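Cómo aleatorizar luces y colores en una escena simulada de dos brazos

Partimos de una escena que ya carga y de un robot de dos brazos que ya se mueve con el controlador de posición. Si todavía no ha llegado a ese punto, siga antes la guía de instalación de Clitness. Los ejemplos usan el proyecto Istari, pero los pasos valen para cualquier escena con la misma estructura de carpetas.

1. Separar lo fijo de lo variable

Abra el archivo de configuración de la escena y cree dos bloques: "fijo" y "aleatorio". En el primero van la base del robot, los límites articulares y la posición de las cámaras. En el segundo, el color de la superficie de trabajo, las luces y la postura inicial de los objetos.

No mueva la base del robot al bloque aleatorio. El planificador guarda la transformación entre la base y la superficie al arrancar y no la vuelve a leer.

2. Definir los rangos

Para el color se indican tono, saturación y valor por separado. Deje el tono libre y limite el valor por abajo, o saldrán superficies casi negras en las que el detector pierde los brazos oscuros.

Para las luces use entre 2 y 4 focos direccionales. Con uno solo las sombras son demasiado limpias y el modelo de percepción aprende a apoyarse en ellas.

3. Fijar la semilla

Cada episodio necesita su propia semilla, escrita en los metadatos junto con la versión de la escena. Marcelle Sabatier propuso derivarla del número de episodio y así lo hacemos desde febrero: el episodio 541 se puede volver a generar sin buscar nada en los registros.

4. Generar una tanda de prueba

Lance una tanda corta, sin guardar trayectorias, y revise los renders a mano. Compruebe lo siguiente:

- Los objetos pequeños se distinguen de la superficie.
- Las sombras de los brazos no tapan del todo el objeto.
- Ningún mueble del fondo atraviesa la superficie.

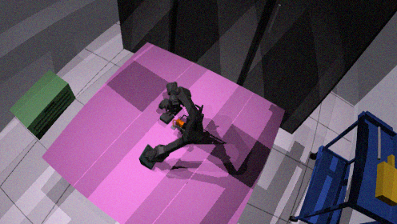 Render con superficie rosa y sombras superpuestas. El objeto naranja queda entre los dos brazos.

Un color de superficie tan vivo es válido. Lo que interesa es que la máscara de segmentación siga el contorno del objeto y no el de la sombra. Si la máscara se desborda, suba la luz ambiental antes de tocar los umbrales del detector.

5. Lanzar la tanda completa

Con los rangos ya revisados, active el guardado de trayectorias. Nuestra última tanda fue de unos 664 episodios. Los que fallan por colisión en el planificador se guardan en una carpeta aparte, con la semilla incluida en el nombre.

Error frecuente: si todos los episodios salen con la misma luz, la semilla se está leyendo antes de cargar el bloque "aleatorio". Cambie el orden de las dos llamadas en el script de arranque. La corrección es de Jailson Rangel y todavía no está en la rama principal.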